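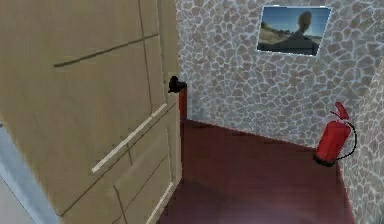 Figure 2. Paneled door, partly open. Computer rendering.

Line cleaning and the case for the longer interval

The claim under test in this section is simple. Draft beer lines are normally cleaned on a short, fixed schedule, and each cleaning costs the pub whatever beer is standing in the line, plus the labor of whoever is sent down to the cellar. Sellers of line treatment devices say that the schedule can be stretched, that the beer tastes the same or better, and that the savings more than cover the rental. The Flullik unit, sold by Cloutier and fitted to the outside of the beer line near the cooler, is the device most often named by the landlords we spoke with. Its sales material says that a treated line can go much longer between cleanings with "no loss of quality at the glass." We could find no account of how quality was measured, by whom, or in which glass.

We do not start from the view that the claim is false. Fixed schedules are a blunt tool. A slow line carrying a strong dark beer and a fast line carrying a light lager are different places for yeast and bacteria to live, and it would be odd if the same interval suited both. What we doubt is that the evidence on offer can tell us anything about the device. Most of it was gathered in pubs that changed several habits at once, and most of it was gathered by people with a reason to be pleased.

The data come from two breweries, Gendano and Eltura, each of which owns its pubs and supplies nearly all of the beer sold in them. Between them they let us see records for 319 pubs. Gendano had fitted the Flullik unit in the larger part of its estate. Eltura had fitted none at the time, though its cellar services staff were weighing an offer. The records cover 3265 cleanings in all, each entered by the pub on a shared form that asks for the line, the product, the reason for cleaning, and the volume drawn off.

The form deserves a few words. It was designed to help the breweries give credit for wasted beer, and it shows. The box for volume is large and comes first. The box for reason is a short list of choices, with "routine" at the top, and "routine" is what most people pick. A landlord who finds a sour line, cleans it early, and ticks the first choice on the list has removed from the record the very event we would most like to see. Several landlords told us that they did this as a matter of course. One said she had never read the other choices.

There is also the question of what counts as a cleaning. Gendano's written rule is a full flush with cleaner, a soak, and a rinse until the test strip is clear. Eltura's rule is the same on paper. In practice, some pubs at both firms log a water flush as a cleaning, and others do not log it at all. We asked both firms for guidance given to the pubs on this point and received a laminated card from one and nothing from the other. The card does not mention water.

Taste panels

Gendano ran its own tasting before it signed with Cloutier. Samples were drawn from treated and untreated lines and served to staff at the brewery. The write-up reports that tasters "could not fault" the treated samples. This is a weak result even if we take it as given. Beer drawn from a line cleaned a few days earlier should taste fine, treated or not, and the write-up does not say how long either line had gone without cleaning. Nor does it say that the tasters were kept from knowing which sample was which. We asked. The person who ran the session thought that the jugs had been labeled, but was not sure.

Zahira Siregar, then in charge of cellar standards at Eltura, objected to the tasting in a memo dated 26/10/2021, which she was kind enough to share with us. Her main point was that brewery staff are the wrong people to ask. They are used to the beer as it leaves the tank and are quick to notice faults that start there, such as a buttery note or too much sulfur. Faults picked up in the line are different and build slowly, and a taster who drinks the beer every day in the same place may drift along with them. She proposed that any trial at Eltura use tasters from outside the firm, with some samples from lines known to be dirty mixed in as a check. If the panel could not pick out the dirty lines, its silence on the treated ones would mean very little.

We agree with the memo, and would go a step further. A panel that can pick out a badly kept line still cannot tell us much about the middle range, where a beer is a bit dull but not plainly off. This is where most of the damage to a pub's trade is likely to be done. Customers send back sour beer. They do not send back dull beer — they order something else, or go home a little sooner, and no form records it.

Lab counts might seem a safer guide, and Cloutier supplied some. They are swabs from the spout, taken at pubs chosen by Cloutier, and they are low. But the spout is the part of the system most likely to be wiped, rinsed, or taken off and soaked overnight. A low count at the spout shows that the spout is clean. It has little bearing on the long run of tube behind the bar, and none at all on the coupler at the keg, where in our experience the worst growth is found. No coupler swabs were supplied. When we asked for them we were told that the coupler lies outside the scope of the product.

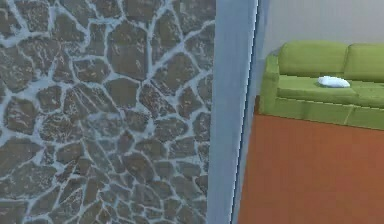 Wasted Beer and Its Accounting

The strongest part of the sales case is the saving in beer poured away. Fewer cleanings mean less beer drawn off, and this is true whatever the device does. A pub that threw the unit in the trash and kept the longer schedule would show the same saving. The proper comparison is between treated lines on the long schedule and untreated lines on the same long schedule, and no one has made it. Gendano did not want to leave untreated lines for that long, which is a sensible way to run a brewery and a poor way to run a test.

Some of the Gendano pubs offer a rough stand-in. In January a delay in fitting meant that a small group of houses had been moved to the new schedule on paper before their units arrived. Drawn-off volume in these houses fell as soon as the schedule changed and did not fall again when the units went in. We would not lean on this too hard. The group is small, the month is a quiet one for trade, and at least one of the landlords went on cleaning at the old interval out of habit. Even so, it is the nearest thing in the records to a fair comparison, and it gives no help to the device.

A second problem is that the saving is counted at the selling price of the beer. A pint poured down the drain is a pint that might have been sold, the argument runs, and so the loss is what the customer would have paid. That holds only if the pub would otherwise have run out. In a pub with another keg standing ready, the wasted beer costs what the pub paid for it, less any credit from the brewery. Both Gendano and Eltura give such credit, up to a limit. For a tied house that stays inside the limit, the larger share of the saving goes to the brewery, while the rental on the unit is charged to the pub. We raised this with Gendano and were told that the arrangement was under review.

Against the saving must be set the cost of extra early cleanings, replaced kegs, and lost custom. The first can be seen in the records only in part, for the reasons given earlier. The second can be seen quite well, as a returned keg has to be signed for. Returns at Gendano did not rise after the change. This is a point in favor of the longer schedule and we report it as such. It should be read with some care, though. A landlord who returns a keg is asked when the lines were last cleaned, and a claim may be refused if the answer is wrong. On the longer schedule the honest answer will more often sound bad, even when it is within the rules, and we heard from landlords who had simply stopped claiming.

Lost custom cannot be seen at all in the data we have. Gendano's barrelage held steady over the period, but it opened new houses and changed the price of its main lager, and we were not given sales by line. Eltura's barrelage also held steady. Anyone who wishes to read the first fact as proof that the unit works must find something to say about the second.

What a useful trial would need

None of the pieces is hard to come by. Lines in the same cellar, carrying the same beer at a like rate of sale, could be paired, with a working unit on one line and a dead one on the other. The pub should not know which is which, and neither should the person taking the swabs. Swabs should be taken at the coupler as well as the spout. Early cleanings should be logged with a reason written out by hand, and the beer credit should be kept apart from the form so that no one loses money by telling the truth on it.

Cloutier has said that it cannot supply dead units, as the casing has a light that comes on when the unit is powered. A piece of black tape would deal with the light. We made the suggestion in writing and had received no reply when this paper was submitted. Eltura has put off its decision and, for the present, keeps to its old cleaning schedule in all of its houses.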